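Table Sorting and Cup Trial: Participants Wanted at Wastmont

Print
E-mail

Wastmont is looking for people to take part in a paid trial of takeaway cups and lids at our Embridge site. The trial runs in May. You don't need any experience in food service or product testing. You do need to drink coffee or tea on most days, and you need to be comfortable using a cup with a lid.

We supply cups to cafes, hospital shops and office kitchens. Most of our feedback comes from the people who order the cups, and they judge them on price and on how they stack. We want to hear from the people who drink from them. We want to know how a cup feels in the hand and how easy the lid is to put on and take off. We also want to know where people set it down when they are busy with something else.

Each session is built around one cup and one table. The dark cup with the matching lid is the one most people will be given first. 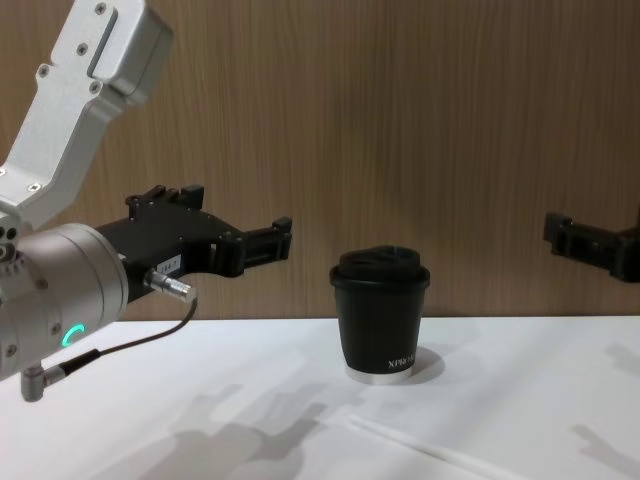

Black cup with black lid, light band at the base.

What you will do

You will come in for one session of two hours. In the first part you sit at a table with a drink of your choice and sort a tray of mixed stationery and kitchen items into bins. The sorting isn't scored. It gives your hands something to do, so that you use the cup the way you would at home or at work. In the second part you fit and remove lids from three sizes of cup and fill out a short form after each one. The session ends with a talk with one of our staff about cups you have used in the past, good and bad.

There are 9 places in each session. We expect to fill 600 places in all, so please don't be put off if your first choice of time is taken.
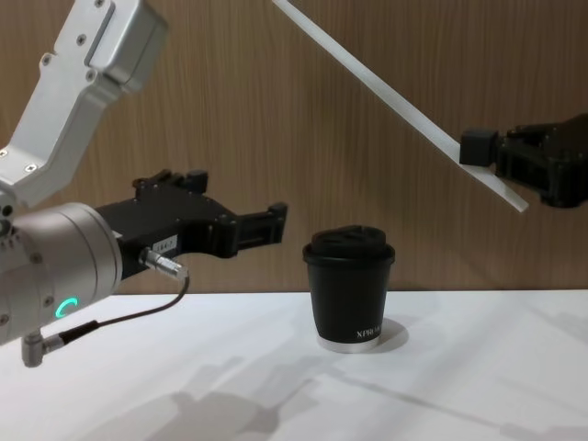
Lids are the main cause of complaints to our office. People tell us that they pop up on one side, that they are hard to seat with one hand, or that it is difficult to tell by looking if they are fully down. The last point is a particular problem with dark cups. With a black lid on a black cup, as on the one standing on the white tabletop, there is no change of color to show where one part stops and the other starts. We would like to know if you check the lid by eye, by running a thumb around the rim, or not at all. A second version, made for us under the name Kaewsai, has a ridge on the lid that you can feel, and you will try that one too.

Who can take part

You must be 18 or over and able to get to Embridge on your own. We welcome left-handed people, people with arthritis or a weak grip, and people who wear gloves at work. Please tell us about any milk, soy or nut allergy when you apply. You can't take part if you or a member of your household works for a company that makes or sells cups, lids or packaging.

Drinks are coffee, black or green tea, hot chocolate and water. Oat milk is available. Hot drinks are served at normal cafe temperature. If you would like yours cooler, say so at the desk.

Pay and travel

You will be paid $60 for the full session, by check or gift card, before you leave. Bus fare is refunded if you bring the ticket. Parking behind the building is free, but you must enter your license plate at the desk. The number 6 bus stops across the street.
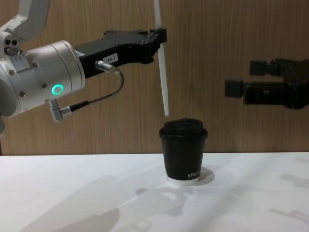 One participant from our last trial, Skurkerora, wrote on the form that two hours had sounded long for a cup of coffee but the lid part took most of it, and that anyone coming in the morning should eat breakfast first. There are no snacks at the session, so we would pass on that advice. You may bring your own food and eat it in the break.

How to apply

Send an e-mail using the link on this page, with the reference 2271 in the subject line. Give your name, a daytime phone number, the hand you write with, what you usually drink, and whether you prefer a morning or an afternoon. Please don't send a resume. We reply to everyone, including people we can't place this time, and we will keep your details for the next trial only if you ask us to.

Print
E-mail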